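Why Do Wooden Boxes Have Zigzag Corners?
By Catalina Arancibia

Go and find a small wooden box. Maybe there's one at home with crayons in it, or one at school for blocks. Got it? Now ignore everything inside and look at the corners, where two walls meet. On a lot of boxes you'll find a line that goes in and out, in and out, like a row of square teeth.

I love those corners. I've been making boxes since I was nine, and I still run my thumb down them every single time I finish one.
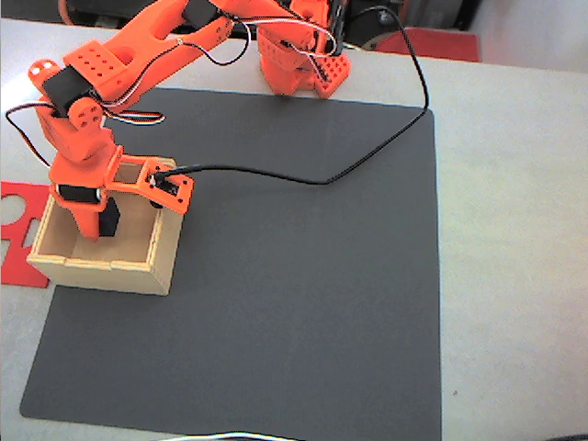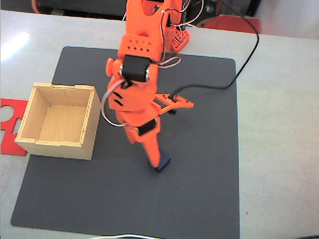 The zigzag has a name. It's called a finger joint, and you can work out why with your own two hands. Hold them up in front of you with your fingers spread out. Now slide the fingers of one hand in between the fingers of the other, so they're all tucked together. Try to slide one hand up and the other hand down. They won't go very far, will they? Your fingers keep bumping into each other!

Now try it a different way. Put your hands flat together, palm to palm, and slide one up and one down. Easy peasy. They slip right past each other.

A box corner works the same way. If you take two plain pieces of wood and just glue the end of one to the side of the other (woodworkers call that a butt joint, and yes, you're allowed to giggle), there's only a skinny strip for the glue to hold on to. Drop that box on the floor and the corner might pop right open. My very first box did exactly that. It was supposed to be for my marbles, and I was finding marbles under the couch until August.

So why are fingers better? Part of it is the bumping. The other part is the glue. Every finger has a top and a bottom that touch the fingers next to it, and you can put glue on all of those little faces. When you add them up, you get a lot more sticky space than you'd get on a plain flat end.

You can test that with paper. Cut a strip and lay it flat on the table. Now fold another strip the same length back and forth like a fan and squish it up. It takes up much less room, but it's still the same amount of paper! Zigzags are great at packing a lot of surface into a short space.

What is the wood made of?

Well, wood. But there's more than one kind of flat board, and many small boxes are made from plywood. Plywood is like a sandwich. Somebody peels a log into very thin sheets (it spins around while a long blade shaves it, a bit like a giant pencil sharpener) and then the sheets get glued together in a stack. If you look at the edge of a piece of plywood, you can often see the stripes.

The clever bit is that each sheet is turned sideways from the one under it. Wood has lines in it called grain, and it likes to split along those lines. Snap a popsicle stick the long way and you'll feel it. But when the lines go one way in one sheet and the other way in the next, a split has nowhere easy to go. That's how plywood can be pretty thin and still make a good strong wall for a box.

How do you cut the fingers?

When I started out in Quezada I cut mine with a little hand saw, and they were wobbly. You have to be very careful, because a finger on one piece has to fit a gap on the other piece. If the finger is too fat, it won't go in. If it's too skinny, it rattles around and the glue has to do all the work. The trick is to have the two walls start differently: one starts with a finger at the top and the other starts with a gap.

These days lots of people use a machine that cuts with a laser, and then the pieces fit like a puzzle. Sometimes you'll see dark brown edges on a box, and that's where the laser scorched the wood.

Make one out of cardboard

You don't need a saw for this. Take two pieces of stiff cardboard the same size. Draw square fingers down one edge of the first piece, all the same width as the gaps between them. Make the fingers as long as your cardboard is thick, which is going to be really short! Cut out the gaps (ask a grown-up if the cardboard is tough). Then lay that edge on the second piece, trace it, and cut out the parts where the fingers need to go.

Push them together so they make an L shape. Is it standing up all by itself? If it flops, your gaps are too wide, so try again a tiny bit tighter. Mine flopped twice last week and I do this for a living.

Once you've got one corner, you only need three more and a bottom. I'd leave the top open on your first box. Lids are tricky, and you'll want to put stuff in it right away anyway.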